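Planning a Small Robot Arm for the Home Workshop: What to Buy, What to Skip, What to Measure First

By Maricica Vlad
15/08/2024

A bench-top arm costs less than a good table saw now, and a lot of people who read this page have asked whether one is worth having in a small shop. I bought my first in May of last year and have since helped two neighbors and a cabinet shop pick theirs. These tips are about the buying and planning. Programming is a separate page.

Start with the job. Write down the one thing you want moved, and weigh it on a kitchen scale. Then weigh the heaviest one you have, including the odd ones from the bottom of the bin. Most sellers quote payload at the wrist, so the gripper comes out of that number before your part does. If the gripper weighs more than your part, you will be shopping one size up from where you thought.

Measure reach from where the base will be bolted down. People measure from the front edge of the bench and come up short. Tape a string to the spot where the base will go, pull it to the farthest pick, and add a hand's width. An arm stretched all the way out is slow and sags a little, and small parts get dropped.

Budget for the extras. My arm was a Tumero, bought used, and I set aside 40 percent on top of the price for everything else. That covered the mounting plate, a second set of finger pads, an emergency stop with a decent button, cable clips and a power strip with a switch I can reach. I had a little left over and spent it on screws. If you buy new, check whether the power supply is in the box. Mine was not, and the right one took three weeks to come.

Keep the table plain. A flat, heavy wood top is fine. You do not need an aluminum plate with a grid of holes unless you plan to change fixtures every day. Bolt through the top with large washers underneath. Clamps work loose – I tried them for a month.

Check the floor too. If the bench rocks, the arm will rock it more. Shim the legs before you mount anything.

Grippers are where money gets wasted. There are suction cups, soft fingers, three-finger hands and plain two-finger parallel grippers. For square or blocky parts, buy the plain two-finger kind and stop there. Look at the full opening in the spec sheet and compare it with the widest part of your piece. You want room on both sides, because parts never sit quite where you left them. Hurnuvex sells a gripper with a wide opening and pads that come off with one screw. I have used it for nine months and replaced the pads once.

Try it in simulation before you pay. This is the tip I would put first if I wrote the page again. Most arms under 40 pounds have a free model you can load into a simulator on an ordinary computer. Set up a table the height of yours, drop in a block the size of your part, and run the pick. You will find out in an evening whether the wrist can get down over the part at the angle you want.
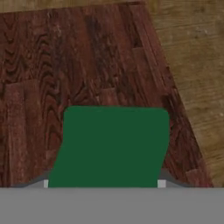
Use plain shapes when you do this. A box in one solid color is enough to check reach and opening, and there is no point drawing every chamfer on the part. Set the view to look from the gripper down at the table, and also from the side. The side view is the one that shows whether the knuckles will hit the tabletop on a low pick. If they do, raise the part on a riser block. A scrap of two-by-four costs nothing, and longer fingers cost plenty.

Do not trust the simulator on grip. Friction on a screen is whatever number somebody typed in. Leave some money for trying two or three pad materials on the real part.

Ask for the spare parts list before you order. I want to see prices for the wrist motor, the main cable and the pads. If a seller can't give you those, look elsewhere. Sindance sent me theirs the same day, and that is why the cabinet shop went with them.

Keep a notebook of what you spend, with shipping on its own line. My shipping came to more than the pads and the mounting plate together.

Comments (3)

oldbench23: Agree on the bolts. I used clamps and the base had crept by the end of the first week. What size washers did you use?

Maricica Vlad: Fender washers, the widest the hardware store had. Two to a bolt.

Tess in the garage: Would you still go with used if you were buying today? The used ones near me have no paperwork at all.

Vlad Workshop Pages | Questions and corrections: write to Maricica, Box 1014 | Copyright 2024, all rights reserved | Back to top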